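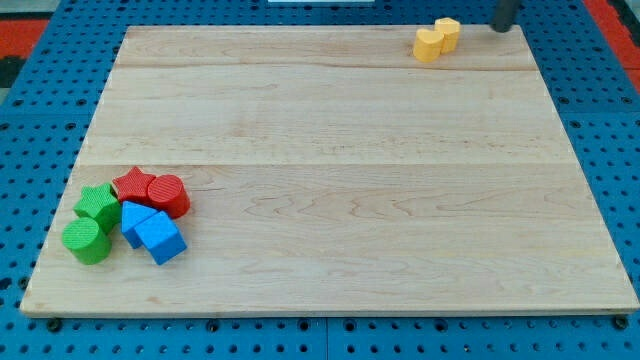 Teaching the arm: your questions answered

Print this page | E-mail this page

I get asked the same things every time we open the workshop at Givbridge, so I've put my answers in one place. I'll add more when I get round to it!

Do I need to know how to program?

No. You drive the arm with the hand controller (ours is the Gekum one, the newer sort with the thumb wheel) and it records what you do. If you can park a car you'll be fine, and if you can't, you'll still be fine after a few goes.

By hand or by remote – which should I pick?

I start people on remote, as it's closer to how the arm will move by itself later on. Taking hold of the arm and guiding it feels more natural, but your own hands and sleeves end up in the recording and I've lost whole afternoons to that. For slow jobs like lining up two edges I do still guide it by hand.

How many times do I have to show it the same thing?

For a simple push across the board, around 20 good runs gets you somewhere. Sorting blocks by colour takes me a lot more, and I'd spread those over two sittings. You get sloppy when you're bored.

Should I put the blocks back in the same spot each time?

Please don't! Start them bunched up, start them far apart, stick a couple up in a corner. If every run begins the same way the arm learns that one layout and goes to pieces when you nudge a star.

What if I make a mistake halfway through?

Small wobble, carry on. I keep runs where I missed and then put it right. If you've knocked a block on to the floor, press Undeo on the controller screen (yes, that's how it's spelt, it's the name of the add-on) and it drops the last run.

How long is a session?

We open at 9 on a Sunday morning and I ask people to stop for a drink after every 5 runs. Tired thumbs make jerky recordings.

Can I bring my own objects?

Yes, as long as they're small, light and won't roll away. Marbles are banned.

Comments (3)

nogueira_fan: Is the Nogueira controller any good for this? I've got one in a drawer.

blockhead: Tried mixing up the starting places after reading this and wow, what a difference. Mine used to freeze if I moved one cube.

teapot: Will you be open in February?

Print this page | E-mail this page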